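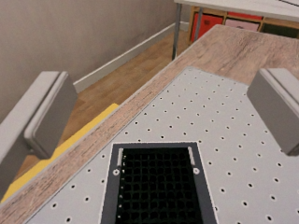

The man who doesn't believe in the four-day week

Bjarke Hedegaard has read the reports. He keeps them in a folder on his desk in Trandton, and when I ask about the shorter working week he pushes the folder across to me before he answers.

"Read the part on who dropped out," he says. "Then read the summary and see if it's in there."

Hedegaard spent 13 years scheduling shifts for other people, first at a bakery supplier and then at Mestero, a parts distributor with 400 employees. He now advises small firms on rosters and overtime. His clients keep asking him whether they should give everybody Friday off for the same pay. He usually tells them to wait.

I came to the interview with doubts of my own, though they ran in a different direction. It seemed to me that a man who sells advice on rosters might have reasons to prefer complicated ones. I put this to him.

"Sure," he says. "I'd make more money if they all switched. Somebody has to fix it afterward."

His main complaint is with the kind of company that signs up for a trial. They volunteer. They tend to be office firms whose owners already like the idea, and they spend the month before launch cutting meetings and cleaning up old habits. When output holds steady, the credit goes to the missing day.

"Cut the meetings and keep the fifth day. Where's that trial?" he asks. "I'd like to see that one. I've asked for it."

He is harder still on the surveys. Mestero ran a trial in its billing department while he was there, and 20 people took part. Every one of them said they wanted it to continue. Hedegaard does not find this impressive. "You offered people a day off and asked if they liked it. What did you think they'd say?"

What the survey left out, by his account, was the phone. Customers called on the fifth day as they always had, and the calls rolled over to the warehouse office, which was not in the trial. He went back through the log and found 827 calls that had landed on people who had no access to the billing records. They took messages. Some of the messages got lost.

I can't check that figure, and he no longer has the log. He says so himself when I ask.

Duangjai Jitpraphai remembers the trial differently. She worked in billing then and runs payroll at Durkar now, on a four-day schedule that she says has lasted without much fuss. I called her at nine in the morning on her day off, which she pointed out.

"Bjarke counted the calls and he didn't count the sick days," she says. "Those went down. And the warehouse got those calls before the trial too, whenever we were in month-end close. He knows that."

Did sick days go down by a lot? She thinks so. She doesn't have the numbers either.

Jitpraphai grants him one thing. The plan works at Durkar because the people in her office can cover for each other, and it took most of a year of cross-training to get there. The drivers are still on five days. They were told in July that their turn would come after a review, and she hasn't heard about a review.

"I don't love that," she says. "I wouldn't want to be the one explaining it to them."

When I bring this back to Hedegaard, he nods for a while. The drivers are the point, he says. In every company he has worked with, the short week goes first to the people at desks, and often it stops there. He brings up a night supervisor at Mestero called Vlad, who asked during a staff meeting when the loading dock would get its trial and was told it was a great question.

"Vlad still brings it up," Hedegaard says. "Great question."

So is he against it? He dislikes being asked that. He would happily see people work less, and he'd start with a seven-hour day for everyone, dock included, and leave it running for two full years before anybody wrote a report. He has no evidence that this would work any better, and when I say so he laughs and agrees.

I asked how many hours he works himself. He had to think about it. Six days most weeks, he said, though Saturdays are mainly email.

Jitpraphai, for her part, went back to her garden. She had answered my first message at six that morning, before I'd thought to wonder whether that counted.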